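Re-grouting a shower floor – sanded or unsanded?
Posted in June by candside_mel

We moved into a rental on Trandley last year and the owner is fine with me redoing the shower floor. The joints are narrow, maybe the width of a nickel. The hardware store sold me a bag of Plamel sanded and I'm having second thoughts. It's a small floor, but I only want to do this once.

gridley7
Unsanded for joints that thin. Sanded won't pack down into them and you'll be picking grit out of the corners. Take the bag back.

tomcat1108
Disagree. I've used sanded in narrow joints on a floor and it held up fine for 7 years. Unsanded shrinks. The bigger thing is getting the old grout out deep enough. If you skim over the top it'll flake by winter.

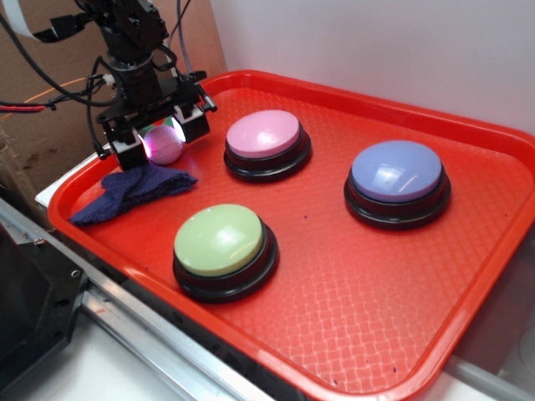

Re: sanded or unsanded?
gridley7
Depends on the tile too. Sanded will scratch polished marble. On plain ceramic I'd worry less, but I still wouldn't use it in joints that size.

candside_mel
It's plain ceramic. I got a quote from Mutiso to do the whole thing and it was over 400, so I'm doing it myself either way.

tomcat1108
That's high for a shower floor. Mine was 300 with sealing. Buy an oscillating tool and a carbide blade – the hand saw will wreck your wrist.

candside_mel
Swapped the bag for unsanded this morning. Starting on the back corner tonight. How long do you wait before sealing?

gridley7
Go by the bag. I give it three days.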